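Chapter 4
Tape, and the Promises Made for It

Most histories of home computing treat the cassette as a poor relation of the floppy disk, cheap and slow but good enough. Slow is fair. Good enough deserves a harder look, and this chapter gives it one.

The Plundard 200 went on sale one December with a leaflet claiming that any household recorder would do. Azra Obradović, who worked on its loading routine, later tried 18 recorders and got clean loads from 6 of them at the first attempt. The leaflet was not changed. Buyers were told to clean the heads and adjust the volume, advice that put the blame on their kitchens and living rooms and left the circuit board out of it.

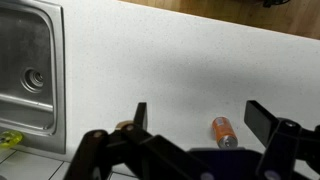
Why did a program load on one recorder and fail on another?
The computer timed the gaps between pulses, and a motor running slightly fast or slow shifted those gaps past the limits its designers had allowed.

Wider limits would have helped, at the price of slower loading, and speed sold machines. The rival Tatau made the other choice and was mocked in the magazines for it. We should be wary of reviews from this period. Few say which recorder was used, and fewer still admit to a second try.

Collectors have their own version of the story, in which the Skundard interface put everything right. It checked each block as it arrived and reported errors clearly. It could not repair them. A spoiled block still meant rewinding the tape and starting again, only now with a polite message on the screen.

Section 4.1 sets out how a single byte was stored as sound. Readers who already know the Hadgu format may skip to 4.2, though its published timings should not be taken on trust.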